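Room Attendants (Textiles and Bed Presentation) – casual and part-time

14 shares
3 comments

Tarnberg operates serviced accommodation for families and visiting workers. The housekeeping section is seeking room attendants for a November intake. Seven positions are open, all on day shift. Appointments are made through the Bralov office and reported to the housekeeping supervisor, Minttu Karppinen.

The role covers the full turnaround of sleeping areas: stripping, sorting, folding, making up and final check. Bathrooms and floors are handled by a separate crew. Most rooms on the roster are twin layouts, and attendants work in pairs, one bed each, swapping sides between rooms.

Bed presentation follows a written standard. Base linen is white and is pulled flat to the head before any pillow is placed. Children's beds carry printed pillows, stood against the headboard with the print facing out. Adult beds take plain pillows in a row, with colours kept in the order given on the room card. Towels are folded, not rolled, and stacked square. Loose cloths and garments are picked up from the centre, shaken once and folded on the bed before being moved to the correct pile.
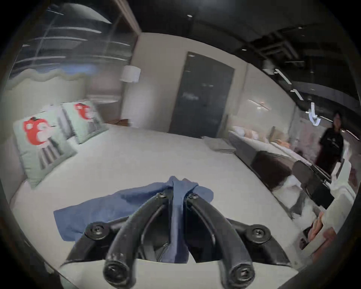 Azra Popescu

Guest clothing is treated differently from house linen. An item found on a bed in an occupied room is folded and left on that bed. An item found after checkout is bagged, labelled with the room number and logged at the desk. Attendants do not launder guest clothing.

Duties

– Strip used linen and sort by colour and fibre into the trolley bags
– Make up beds to the room card, including printed pillow sets
– Fold and stack towels, checking hems and loops for wear
– Wipe down headboards, side tables, benches and wall lights
– Record damaged or stained items on the linen sheet
– Restock the floor cupboard at the end of shift

The linen store holds nearly 4000 pieces across all lines. Stock is counted monthly and attendants are rostered on for the count. Training in the Erden stock system is provided on shift and paid at the normal rate.

Requirements

Applicants must be able to stand, bend and lift for the length of a shift. Previous hotel, hospital or commercial laundry work is useful but not essential. Candidates need enough written English to complete the linen sheet. Right to work in Australia is required, and a police check is organised by the employer after an offer is made.

Hours and pay

Shifts start at 8.30 am and finish at 2.30 pm, with an unpaid half-hour break. Part-time staff are rostered for a fixed pattern of shifts – casuals are offered shifts a fortnight ahead. Pay is at the award rate with penalty loadings as applicable. Uniform is supplied. Closed, non-slip shoes are not.

How to apply

Send a one-page résumé and the contact details of one referee to Diệp Kiều at the Bralov office, quoting position number 1505. Shortlisted applicants will be asked to make up one bed and fold a mixed pile of linen in Room 506, with the standard on hand for reference. Allow 40 minutes. Enquiries about rosters should go to Kha Giáp at the same office.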